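Gripper fingers wear out too quickly

garba_n
I build a hand-held gripper in our shared workshop, with two green fingers and brass bushings at the joints. After 400 grips the inner faces are already rough. Should I print them thicker?

Traltham_Olu
Thicker will not help. Glue a rubber strip inside and change it when needed.

kfikre
I don't agree with Olu. My rubber strips came off after 600 grips. First check that the fingers close parallel.

garba_n
Mine stay parallel, with a narrow gap. I tried it over the white tray today, and the tips are a little chipped also. 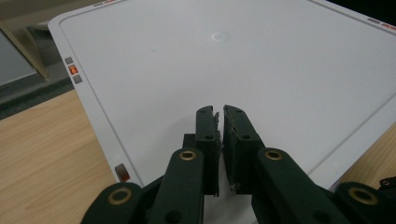
Reply 4

Traltham_Olu
Then round the tips with a file before you print new ones. And kfikre, which glue did you use?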